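Subject: Re: Gloves and sleeves for the Dellent hand – is the care plan worth it?
Date: April 10, 2022

Hello all,

I promised a longer answer to the message below, so I am writing it on a quiet morning. My first one was too short and maybe not fair to Dellent.

> We are looking at the Sivaron package for our test kitchen in Flescombe.
> It comes with two Dellent hands and the option of a care plan. The seller
> tells us the hands can work next to a sink if the fabric sleeve is fitted.
> Has anybody on the list used this for dishes, and not only for boxes
> and bottles? I would like to know about grip on plates, about the cables,
> and if the care plan pays for itself. We have to decide before the end
> of the quarter and our budget is not big.

We have had the Sivaron package since January. Our task is one of the dull ones: plates between the drying rack in the sink and the dishwasher. We rent the robot and own the hands, so I can speak about the hands with more freedom than about the rest.

Grip on plates. With the settings from the factory we had a bad first week. The fingers closed well on the flat part of a plate but they slipped at the rim, and the hand pressed harder to correct this. After we lowered the closing force and gave the hand a slower last part of the movement, it became much better. In our last long test it did 59 plates before we had to step in. Shallow plates with a raised rim are the easiest. Bowls I cannot recommend yet, we stopped trying them.

Reaching into a sink. This was harder than the grip. The wrist has enough range, but the planner supplied by Sivaron does not like the walls of a basin. It treats them too carefully and takes a long way around. You can draw the sink by hand in their editor and then it behaves. Plan one full day for this work, and do it again if you move the robot's base.

The sleeve. I was against it at first – it looks like something for the winter. Now I would not work near water without it. It keeps splashes away from the joints at the back of the palm. It is no protection for the fingertips, and the manual says this too, but on a page where you will not look. The sleeve must be taken off for washing and this needs 18 minutes the first time and nine when you have the habit. Buy a second one.

Cables. You asked, so I will be direct: this is the weak point. The cable from the arm hangs lower than I like, and with an open dishwasher rack below it there are many places to catch. We bought clips from Kovačević, who normally sell to people with workshop machines, and they hold well on a straight section. At the elbow they do not. If somebody has a good solution for the elbow, please write to the list.

The care plan. We paid 2000 for the year, for both hands. In this time we used it once, for a finger that did not open fully after a cleaning. The replacement came quickly and the people on the phone knew the product. For a kitchen where the hands work every day I would take it. For a demo room that is used up to nine days in a month, I would wait.

I put three pictures from our kitchen under this text so you can judge the space around the sink and the dishwasher.
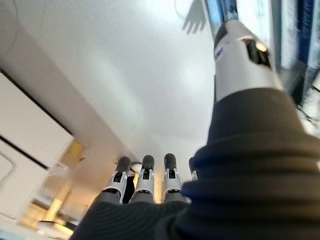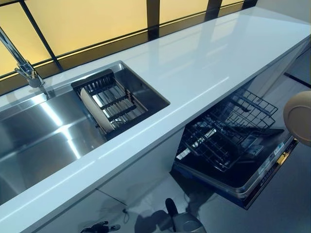
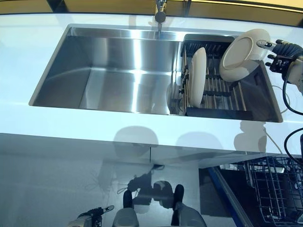 One more point came to me off the list, and I answer it here so that all can read it.

Can the care plan be bought later, when the hands are already in use?

Dellent will sell it later, but they first want the hands sent in for an inspection, and you pay for the shipping both ways. We asked for this in writing before we signed, and I suggest you do the same.

If you come to a decision in Flescombe, I would be glad to read which way you went, and also what base height you choose. Ours is a little too low for the counter and we will change it – but this is for another message.

With kind regards from a wet kitchen

Last updated: the morning after posting, one spelling corrected

Contact the list owner | Copyright remains with the authors of the messages | Back to top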